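Wiroldale Fines Trivetti Over Use of Account Recovery Data
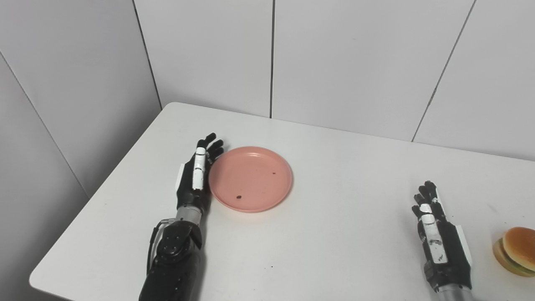
Robotic hands on a white tabletop, next to a pink plate.

The city of Wiroldale has fined the delivery app Trivetti for using phone numbers collected for account recovery to build marketing lists, according to a notice posted by the city's consumer office in February.

The office said Trivetti asked customers for a backup phone number so they could get back into a locked account. The numbers were then matched with order histories and passed to an outside marketing firm, Falter, which used them to send text offers. The sign-up page did not mention marketing.

A total of 2861 customers in the city received at least one of the texts. Of those, 1091 had already opted out of promotional messages in their account settings. The notice says the opt-out applied only to email and app alerts, and that Trivetti had no setting covering backup numbers.

The fine was set at $1,000 for each day the practice continued after the company received a written warning. The notice does not give a final total, and the office said the amount is still being worked out with the company.

Trivetti did not admit to breaking the city's privacy ordinance but agreed to the terms. It must delete the matched records, get written confirmation from Falter that its copies have been removed, and send a notice to every affected customer. It also has to keep recovery numbers in a separate system that marketing staff cannot open.

"Customers gave us those numbers for one purpose and we should have kept it that way," said Han-gyeol Ki, Trivetti's head of privacy. Ki said the company stopped sharing the numbers before the city's notice was published and has ended its contract with Falter.

Falter said in a short statement that it had been told the customers agreed to receive texts. The firm was not fined.

The case began with a complaint from a customer who used a number for account recovery that had not been given to any other business. The customer got 2 text offers on that number in the same week and sent screenshots to the consumer office.

An outside auditor, Sung, will check Trivetti's handling of customer data and report to the city. The first report is due six months after the settlement takes effect.

Customers who received a text can ask Trivetti for a copy of the data it holds on them. Requests can be made through the help section of the app or by mail, and the company has 30 days to respond.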